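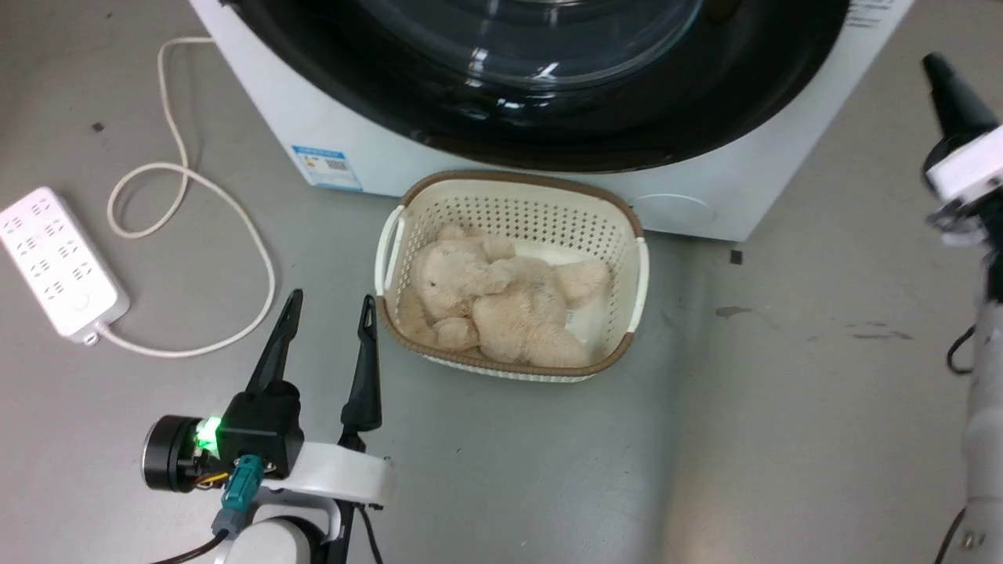 *The toy, in the basket.*

Oluwatosin Anozie had been in the flat at Kitberg for 2 weeks when the parcel came from her mother. There was no note. The bear had been folded over to fit the box, and it smelled of the cupboard in the hallway at Prinotton, mothballs and old coats.

She put it in the laundry basket and set the basket down in front of the machine. The tag said to wash on cold. The rest had faded years ago.

The machine had come with the flat. The energy sticker was still on the front and she'd never peeled it off, as the landlord might want it there. The power strip was on the floor where she'd left it in January — she kept meaning to buy a shorter one.

She rang her mother.

"Did you get him?"

"I got him. Can he go in the machine?"

"I always did him in the tub. About 500 times, the way you dragged him around."

"I haven't got a tub, Mum. I've got a shower."

Her mother thought about this. A kettle was going in the background. "Then put him in a pillowcase and tie the end. And don't use the dryer, his fur will go hard."

"What colour was he when you bought him?"

"That colour. Maybe a bit lighter."

After the call she went through the cupboard for a pillowcase. The good ones were still packed, so she took the grey one off her own bed and shook it out. It was nearly nine, and the neighbours below didn't like the spin after nine.

She left the bear in the basket and went to find some string for the morning.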